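他把一门快没人唱的手艺唱成了四声部

认识叶夫亨·克拉夫丘克(Yevhen Kravchuk)的人都知道,跟他约时间得留足余量。说好聊一个钟头,他能从早饭后讲到天黑,中间还要站起来唱三四回。我去的那天他刚排练完,嗓子有点哑,可一提到老歌,整个人就亮了,连茶都顾不上喝。

克拉夫丘克带的合唱团叫“斯蒂尔凯克”(Stirkeck),团员大多是业余的,有教数学的,有开面包铺的,也有刚上大学的年轻人。他们唱的是村里老人传下来的多声部民歌:收割时唱的,纺线时唱的,送亲路上唱的。这些歌没有指挥,也很少有谱子,一个人起头,其余的人听着进来,谁高谁低全凭耳朵。

“我小时候最烦这个!”他大笑,“我外婆在厨房里唱,我就把门关上听磁带。后来我去学声乐,老师让我们每个人唱一首家乡的歌,我站在那里,一句完整的都唱不出来。那一刻脸真是烫的。放假回去我就坐到她旁边,说,您再唱一遍吧,慢一点。”

外婆没有慢一点。她说歌就是这个速度,慢了就散了。于是他一遍一遍跟着唱,跟了整整一个假期,学会十首。再后来他背着录音机走村串户,到现在,手里的录音已经有154首。去年冬天他把其中一部分整理成集子,今年2022年2月刚刚印出来,名字就叫《格里斯特克斯歌本》,用的是他采歌最多的那片河谷的名字,格里斯特克斯(Gristex)。

歌本很厚,可他翻给我看的时候几乎不看页码,手指一拨就是那一首。每首歌后面都记着是谁唱的、在谁家灶台边唱的、唱到哪一句笑场了。我问他为什么连笑场也要记,他觉得这个问题很奇怪。

“因为笑场的地方往往是词最好的地方啊!有一首送亲歌,正经的版本里新娘哭着跟母亲告别,可是三位老太太唱给我听,唱到第四段全都笑得接不上气。原来那一段是骂媒人的,骂得又狠又好听,从前有人来采歌,她们都不好意思唱。你要是只抄谱子,这一段就没有了。”

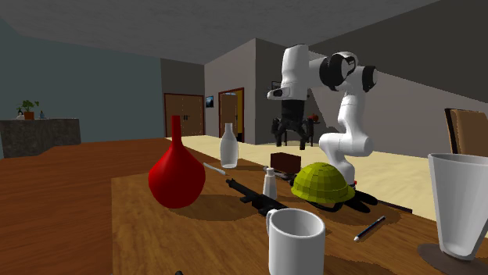 叶夫亨讲得对,可是歌本终究是纸,我母亲那一辈唱这首送亲歌,每一段进来的人都不一样,纸上看不出谁在等谁。一位老听众在新书座谈会上站起来讲了这番话,克拉夫丘克听完带头鼓掌,还把人请到台前,请她唱了那首歌的第二声部。他跟我复述这件事的时候兴奋得像捡到了宝。

“她讲的‘谁在等谁’,这四个字比我写的整篇前言都准确。”他说,“多声部最难的就是等。你以为低声部在那儿闲着,其实她在听高声部这口气还剩多少。高声部快没气了,她就提前一点点把音托上来。这个‘一点点’,我记谱记了这么多年,还是记不出来。”

那怎么教呢?他的办法是围成一圈站着,肩膀挨着肩膀。新来的团员头一个月不许出声,只许听,站在两个老团员中间。第二个月可以哼。等到能唱词的时候,音准已经不用多讲了。教数学的那位团员起初很不服气,回家偷偷用钢琴把自己的声部弹了一遍又一遍,回来一开口,旁边的人全停了。

“她唱得一点没错,每个音都在钢琴上。”克拉夫丘克说到这里学起了那种一板一眼的腔调,学得惟妙惟肖,“可我们这些歌里的三度比钢琴上的要窄一些,有的地方介于大小之间。她那个音一出来,就像往酸菜汤里放了一块糖。后来她成了团里耳朵最尖的人,谁唱得太像钢琴,她第一个皱眉头。”

我请他唱那个“窄三度”给我听。他让我先唱一个长音,不要抖,也不要往上飘。我唱了。他的声音从下面贴过来,起初觉得别扭,好像两块木板没有对齐,他又往里收了收,忽然之间,屋子里多了一个声音,嗡嗡的,就在耳朵边上。我吓了一跳,停下来了。他高兴得直拍桌子。

“听见了吧?老人们管这个叫‘来客人了’。两个人唱,唱对了,就来第三个。我外婆说,客人不来,这首歌就等于没唱。”

说实话,我回家以后拉着家里人试了好几次,客人一次也没来,但我已经上瘾了。

合唱团第一次正式登台是在皮尤(Pugh)音乐厅的小厅。那个厅有100个座位,演出前他们一直担心坐不满,结果门口还站了人。可是头一首歌唱得很糟糕。台上铺着地毯,四周挂着厚绒布,声音一出口就被吸走了,团员们互相听不见,越唱越用力,越用力越跑。唱完第二首,克拉夫丘克做了一个后来常被团员拿来取笑他的决定:请大家全都起立,到前厅去。

“前厅是石头地面,天花板很高,还有一道楼梯。”他一边说一边比划,“我们站在楼梯上,观众靠着墙站,有人坐在存衣处的柜台上。重新唱第一首,客人马上就来了,我看见后排一个小男孩抬头到处找,他在找那个多出来的人!”

后来他们再也不挑音乐厅了。谷仓、车站候车室、小教堂,甚至一个停用的水塔都唱过。水塔里的回声太长,收割歌唱进去糊成一片,只有摇篮曲合适,于是那天晚上他们就只唱摇篮曲,唱了15首,听众里真有人睡着了。克拉夫丘克认为这是他收到过的最高评价。 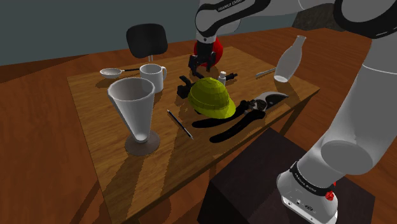 走了这么多地方,他对场地有一套自己的判断法子:进门先不说话,咳嗽一声。咳嗽听着干,就唱快歌,词多的歌;咳嗽带着尾巴,就唱慢的。团员们现在到哪里都先咳嗽,有一回在车站候车室,一队人进门齐刷刷地咳,售票员给他们倒了热水。

眼下他最惦记的是泽肯特(Zirkent)。那是河谷上游的一个村子,路不好走,他只去过一次,是在十一月,下着雨夹雪。村里有一首歌,开头只有一个人唱,唱得极低,几乎像在说话,到了第三句,所有人一齐进来,高出整整一个八度。他说自己当时站在门边,后脖子上的汗毛全立了起来。偏偏录音机受了潮,回来一放,只有前两句。

“所以你看,歌本里有一首歌只印了两句,后面是空白。”他翻到那一页给我看,空白的地方果然留着,连五线都画好了,“出版社问我要不要删掉,我说千万别删!有人看见这两句,说不定就想起来自己家里谁会唱。”

已经有人来信了。有一封写来的是另一个村子的唱法,第三句高上去的不是所有人,只有女声,男声留在原地拖着。他照着信里的写法和团里试了一遍,好听,可他断定不是同一首。还有一封没有谱,只有一行字,说这首歌应该在外面唱,不应该在屋里唱。他把这封信夹在了那一页。

我问他,唱这些歌的年轻人,会不会往里面加自己的东西。他马上坐直了。团里最小的那位团员把一首纺线歌的词改了,原词是等着河开冻,她改成了等末班车,调子一点没动。第一次唱的时候,几位年长的团员有些犹豫,等唱到副歌,全都跟上了。

“我外婆要是听见了,肯定会说,这个姑娘等得比我们那时候还苦,河总会开冻的,末班车错过了可就得走回去。”他又笑起来,接着把那首改了词的纺线歌从头唱给我听,唱到第二段停了一下,朝我点点头,意思是,该你进来了。

我就进去了,进得早了一点。他摆摆手,我们又从头来了一遍。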